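Brewer's assistant wanted, Vukis Brewery

Posted April 23, 2023. Full time, permanent. Start early June, sooner if you can.

Right, quick one as we're in the middle of a bottling week and I should be downstairs. We need another pair of hands in the brewhouse. Proper job, proper contract, not a "come and help out for beer" thing. Read the whole ad please before writing in, last time half the emails asked stuff that was already on the page.

Who we are

Small brewery on the Getmont estate, the units at the back, past the tyre place. We make mostly cask bitter and mild, a pale in keg, a porter in the cold months. Brew length is 18 barrels. We brew three days most weeks, four when the festivals are on. Last year we sent out 1,445 casks, mostly to pubs we deliver to ourselves. The van is called Marty. You will be driving Marty so get used to it.

We also run the tap room at the front, Thursday-to-Sunday sort of hours, but that has its own staff and you won't be asked to do bar shifts unless you want the extra.

What you'd be doing

Cask washing. A lot of cask washing. Would rather say it now than have you find out on day one.
Digging out the mash tun, bagging spent grain for the farm.
Weighing out malt and hops, milling, keeping the malt store swept.
Cleaning fermenters, caustic and acid. We train you and you wear the kit, every time.
Racking, fining, labelling, stacking.
Taking gravities and temperatures and writing them down where other people can read them.
Deliveries two mornings a week, empties back.
Once you're settled, brewing under supervision, then on your own. Last assistant was running her own brew days inside a year.

There's a bit of paperwork too, duty returns need the numbers to match. If you are the sort who rounds things up in your head and fills the sheet in on Friday, wrong place. Sorry, shouldn't say it like that but it caused us a real headache over the winter.

What we want from you

Full driving licence. No way round it.
Able to lift and roll full casks safely, all day, in a cold room and then a hot one.
Early starts, half six on brew days. Nearest bus doesn't get in till gone eight so think about how you'd get here.
Clean habits. Can't stress this enough.
You like beer, or at least are curious about it. You dont need to know the difference between Fuggles and Goldings, that comes.

Nice if you have it but no bother if not: forklift ticket, kitchen or dairy work, cellar experience, any welding or plumbing. Home brewers welcome, but be warned that it's a different thing at this size and most of the day is a hose and a brush.
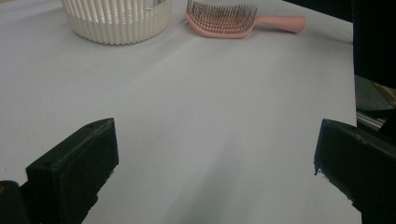
It was the washing that nearly saw me off, Odette Pichon wrote when we asked for a line or two to put in the ad. First fortnight I went home and fell asleep in my boots. Then you get the rhythm of it, and you start to smell a bad cask before you've even got the shive out, and one morning they hand you the paddle and it's your mash. I'd tell anyone going for it to buy good socks, ask about everything, and not be shy of saying when they've opened the wrong valve. I opened the wrong valve. We lost some porter. They were decent about it and showed me again.

She's being kind, it was quite a lot of porter. But yes, that's how we are about mistakes. Tell us fast and we fix it.

Pay and hours

Forty hours over five days. Pay is 391 a week to start, before tax, reviewed at 3 months and again at a year. Overtime is paid or taken back as time off, your choice. Weekend working happens around festivals and we give as much notice as we get ourselves, usually a few weeks.

Holiday is the statutory amount plus your birthday. Pension, the standard scheme. Boots, gloves, goggles, overalls all supplied, and washed here so you're not taking caustic home to your own machine. Beer allowance, a polypin a month, more at Christmas. Lunch is on us on brew days, nothing fancy, usually soup and whatever bread Skuvby have sent over with the grain van. They take our spent grain for two of their loaves so it comes round nicely.

We'll pay for you to do the general brewing certificate once you've passed your probation, exam fees and books both. Study time is in work hours if the week allows, and if it doesn't we'll find it the week after.

How to apply

Email the brewery, put ASSISTANT in the subject line so it doesn't end up in with the trade orders. Tell us what you've been doing lately, why this, and when you could start. One page is plenty. CV if you've got one, no need to make one specially. No photos please.

You can also drop a letter in at the tap room, any time it's open, just write Brewhouse on the front.

Everyone gets an answer, might be short. We'll ring the people we'd like to meet and have you in for a chat and a look round, then a paid trial day on a brew, seven till three. Bring clothes you don't mind ruining, we'll find boots if you tell us your size beforehand. If you've got a bad back, or allergies (grain dust especially), or anything else we ought to plan for, say so and we'll talk it through. It won't count against you, some jobs can be swapped about.

Agencies, please don't ring. The phone is next to the copper and whoever picks it up will be wet and cross.

Closing date: when we find someone. Ad comes down the same day so if you can see it, it's still open. Hoping to have a person in place before the June festival orders go out, there's two new pubs starting with us that month and we're already stretched on deliveries.

Any questions that arent answered up there, email, same subject line. Ask before noon on a non-brew day and you'll likely hear back by teatime.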